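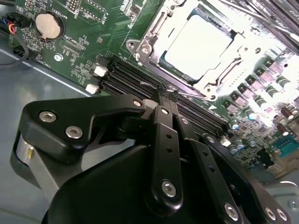

Objet : Re: [projection] Vevora : sous-titres décalés sur la copie numérique

Le 18 septembre, la cabine de Dobre a écrit :

> Bonjour à toutes et à tous,
>
> Nous avons reçu la copie de Vevora pour la séance d'ouverture du cycle documentaire. L'ingestion s'est faite sans erreur. À l'essai, les sous-titres français sont calés au début, puis prennent de l'avance. À la scène de l'assemblée générale, ils arrivent bien avant les répliques, et le dernier carton traduit s'affiche alors que les personnages sont encore dans la cour.
>
> Nous avons essayé un décalage fixe depuis le serveur. On gagne une scène et on perd les autres. L'image et le son sont synchrones entre eux.
>
> Est-ce un défaut de notre serveur ou de la copie ? Et peut-on projeter la version d'exploitation avec le fichier de sous-titres séparé que le distributeur nous a envoyé pour la presse ?
>
> La cabine, Dobre

Bonjour,

Le serveur n'est pas en cause. Nous avons eu la même copie à Culis et constaté le même comportement sur un matériel différent.

Un écart constant se corrige par un décalage. Un écart qui croît de façon régulière indique une différence de cadence entre le film et le fichier de sous-titres. Le film est monté à 24 images par seconde et dure 100 minutes. Les sous-titres ont été repérés sur une copie de travail à 25 images par seconde, probablement celle de la télévision coproductrice, dont la durée est de 96 minutes. Le repérage a ensuite été intégré au paquet sans conversion. L'avance est donc nulle à la première image et atteint quatre minutes à la dernière. Cela correspond à ce que vous décrivez.

Pour vérifier, il suffit de relever l'instant d'apparition d'un sous-titre vers la fin et celui où la réplique est prononcée. Le rapport entre les deux doit être de 24 sur 25. S'il s'en écarte nettement, il y a autre chose, par exemple une coupe intervenue après le repérage, et il faut comparer scène par scène.

Sur notre copie, le rapport était bon partout sauf dans la séquence de la bibliothèque. Le montage y a été repris après la première présentation en janvier : un plan de lecture à voix haute a été allongé. Après conversion, il subsistait donc un retard à la sortie de ce plan — constant, cette fois — que nous avons traité à part.

Concernant le fichier de presse, je le déconseille. J'ai ouvert les deux fichiers. Celui de la copie comporte 494 sous-titres, celui de la presse nettement moins : les interventions hors champ n'y sont pas traduites, ni les titres des livres visibles sur les rayonnages. De plus, il s'agit d'un format texte ordinaire que la plupart des serveurs de salle n'acceptent pas. Il faudrait de toute façon passer par une conversion et par un paquet supplémentaire.

La solution propre est une version complémentaire : un paquet léger qui ne contient que les sous-titres corrigés et une nouvelle liste de lecture, et qui renvoie à l'image et au son déjà présents sur votre serveur. Nous avons préparé la nôtre avec Fliruseck, de la manière suivante :

1. extraction du fichier de sous-titres du paquet d'origine ;
2. multiplication de tous les temps d'entrée et de sortie par 25/24 ;
3. décalage fixe appliqué à partir de la fin de la séquence de la bibliothèque ;
4. contrôle des durées minimales et des chevauchements ;
5. création du paquet, puis ingestion à côté de l'original, sans effacer celui-ci.

Attention au point 2 : Fliruseck arrondit à l'image inférieure si l'option d'arrondi n'est pas modifiée. Dans les dialogues rapides de l'assemblée, deux sous-titres consécutifs peuvent alors se toucher. Nous imposons un intervalle de deux images.

Si votre copie est chiffrée, la clé reçue ne couvrira pas la nouvelle liste de lecture. Il faut en demander une au distributeur en lui communiquant l'identifiant exact de cette liste, une fois le paquet définitif. Toute modification ultérieure change l'identifiant et oblige à refaire la demande.

Je peux vous transmettre notre fichier corrigé, sous réserve de l'accord du distributeur. Indiquez-moi l'identifiant de votre copie, afin de vérifier qu'il s'agit du même montage.

Cordialement,

La cabine, Culis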